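Workshop tips I took home from the Vidora open day

In February I visited the open day at Vidora, where they show robot arms picking small things from a table. I am not an engineer, I repair lamps and toys at home, but I wrote down many things for my own bench.
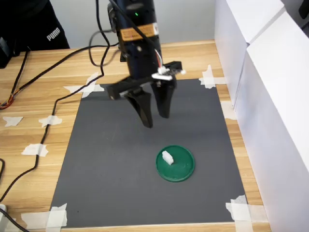

Tape the mat down
A gray mat under the work is easy on the eyes, and a small white part shows well on it. Put masking tape on all the corners. At home I cut my tape pieces before I start and stick them on the edge of the shelf.

Tape the cables also
A long cable on the table will catch your sleeve sooner or later. Lead it to the side and pin it to the wood with tape. Masking tape can leave glue if it stays for months, so I change mine every 17 days.

Give small parts a place
A flat disc with a raised rim, like a lid from a jar, is good for screws. I use green for light parts and white for dark ones.

Keep your hands away
The guide from Fimano asked us to stay behind the line until the arm was stopped - also when it looked asleep. I do the same now with my drill press: first the plug, then the fingers.

The next open day is in Grønli. Entrance was free for me, parking cost extra.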